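Search tickets

Ticket 461 – Black shelf unit, drinks end – reported leaning, top said to be "bowed"
Category: Furniture & Fittings > Shelving > Common room
Status: Open

Opened by Fouzia Zaidi, July

The black unit in the common room isn't sitting right. Cans roll when you put them on their sides, and the top looks bowed to me. Bushra Kazmi thinks the same. Please can it be swapped before somebody gets a can on their foot. We paid for the Reslow one with the glossy top and it should be better than this.

Reply from Haris Baloch

I'm not convinced. We've had three tickets about this unit and every one says something different: first the dividers were loose, then the back was coming off, now the top has bowed. I went down at lunch with a level and got the same reading at both ends of the top edge. If it were bowed I'd expect the middle to show it, and the middle was fine.

The rolling cans I can believe, but a can on its side will roll on a perfectly good shelf if you let go of it carelessly. Stand them up. 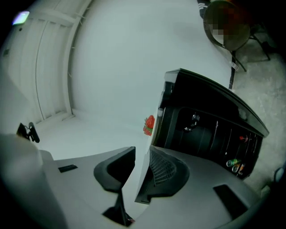 What I would like to know is who decided the top was bowed and from where. Glossy black is a terrible finish for judging a straight line – it picks up every light in the room and bends it. Crouch down and look up at it and you could talk yourself into anything. Please put a straight edge on it before writing back.

Reply from Fouzia Zaidi

Used the long steel rule from the Jatoi toolbox. No gap that I could find along the top. The shelf with the drinks on it did move when I pressed the front, so there is something wrong, whatever you say about the top.

Reply from Haris Baloch

Right, a shelf that moves is a fault I can work with. Things tried this afternoon:

Took the cans off and pressed again. Still moved, so it isn't the load.
Pulled the unit 600 mm from the wall to see the back. Panel sound, all pins in. So much for the second ticket.
Checked the shelf supports. Two were only halfway home. Pushed them in by hand and the movement got less but didn't go.
Swapped those 2 for spares from the Lultis bag. Shelf firm when I left at 4.

I'm not calling it fixed. Hand-tight supports have a way of working loose again, and the spares may be a hair thinner than the originals. Farzana Bajwa reckons a dab of glue would settle it. I doubt that, and it would make the shelf a misery to take out later.

Reply from Manee Pongsiri

Drirkero say the unit is covered if the supports fail. They want the old ones posted back first. Did anybody keep them?

Reply from Haris Baloch

In an envelope on my desk. I'll believe in the cover when a new set arrives. Leaving this open for now – Fouzia, press the shelf again next week and write down what it does, please.

8 comments | 2 people following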